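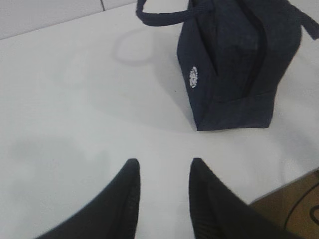
Slide 1: Navy fabric bag on a white table

Packing light for a week's walking
Speaker notes, Stamcombe Ramblers' evening talk
Tuesday, October 1, 2019
Notes by L. Đặng

Slide 2 - Weigh it first
Start with the kitchen scales. Most of us guess our pack weight and guess low. Before the August trip to Korkevville mine came to 10 kilos without water. I took out a second fleece, a hardback book and the spare shoes, and got it down to 8.
Ask the room: who has weighed theirs?

Slide 3 - Clothes
One set on, one set in the pack, something dry to sleep in. Wash at night, hang on the bed rail. Wool socks will go two days if you air them at lunch. Jeans stay at home.
Mention the drying room at Ternier - it closes at nine, and you can't get your things out until breakfast.

Slide 4 - Food and water
Carry lunch and one spare meal. The Ternier path has a shop at the start and nothing after that until the valley road. Two litres of water each in warm weather. There is a tap by the chapel but it was off when we went.

Slide 5 - The map
Point out the top of the pass, 2951 metres. It is a long pull up and the last part is loose stone. Poles help. Show where the path splits below the hut - the left fork looks better and goes to a quarry.

Slide 6 - What it cost
405 euros each for huts, buses and food. Flights were extra. Bring cash, as two of the huts would not take cards.

Slide 7 - What I would leave behind next time
The travel towel (too small), the big torch, half the first aid kit. Keep the plasters and the tape.
Pass the kit list round now if there is time. If not, leave copies by the door.

Questions - stop by half past eight, the hall needs to be locked up.

Contact: Stamcombe Ramblers, via the noticeboard page | © 2019 Stamcombe Ramblers | Back to top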